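Teaching a Hand-Held Gripper to Clear the Table: Tips From My First Weeks

Posted by Marlies Plattner
Filed under: Kitchen Helpers, Table and Tray

If you read my pages on drawer liners and dish racks, you know I will try nearly anything that promises to take a chore off my list. The Stenance kit is my newest obsession. You get a hand-held gripper, a charging cradle and a seat on Sutter, the service that takes the demonstrations you record and turns them into a routine for a small tabletop arm. You do the chore yourself with the gripper, over and over, send the recordings off, and the arm gets its lesson. I love it. I also made a lot of mistakes, so I'm writing them down while I still remember them.

Start with one chore

My first plan was the whole breakfast table (I know, I know). Plates, spoons, jam, everything. The recordings were a mess and so was I. Moving a single cup onto a tray is plenty for a first evening, and you'll be surprised how much there is to get right in it. Do you come in from the side or from above? How wide do you open before you get there? Pick one way and stick with it for the whole batch.

Choose the tray before the dishes

A tray with a low rim is so much easier than one with tall sides. You want to bring a cup over the edge without lifting it to your chin. Rounded corners wipe clean faster too, and that goes for any tray in any kitchen, gripper or no gripper. I like a plain color that stands apart from the table, because then I can tell at a glance if I'm over the tray or beside it.

Cups and saucers

Take them separately at first! I tried to carry a cup on its saucer on day one and the rattling alone took years off me. Cup first, then saucer, is my order now. Squeeze slowly, feel the fingers meet the china, and stop there. If your cups have ribs on the outside, give yourself extra tries, as the grip feels a little different every time you turn the cup.

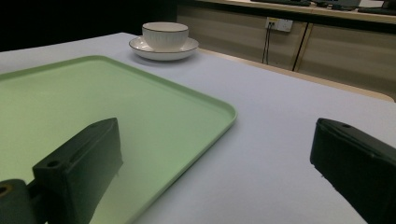
Keep your wrist low as you travel across the table and open the fingers before you arrive, so you aren't fumbling right next to the china. I used to rush this part. Slow and smooth makes a nicer recording, and it's easier on the elbow as well.

Practice with dishes you wouldn't cry over. Thrift store saucers are perfect.

Looking after the fingers

Wipe them with a barely damp cloth after every session and dry them right away. No dish soap – it left a film on mine, and everything got slippery the next day. For sticky spots I use a dab of Plivex cleaning paste on a cotton swab, then wipe again. Keep the cloth away from the charging contacts.

What the service is like

Sutter wants your recordings in batches, and mine usually came back checked in two days. The notes are written in normal words, bless them. One of mine said "approach too fast, release too high," and they were right on both counts. My account reached 1423 recordings this month, many of them terrible, and the good ones are easy to sort out with the star button.

Two gripes. The cradle's cord is too short for my counter, so I run a Voltholm extension along the back wall. And the app logs you out in the middle of naming a batch, so type your names somewhere else and paste them in.

Would I get it again? Oh yes. I've never looked so closely at how I pick up a cup, and I'm having more fun clearing the table than I've had in years. Next I want to try folded napkins. If you've managed those with the Stenance, please leave me a comment and tell me how you hold the corner!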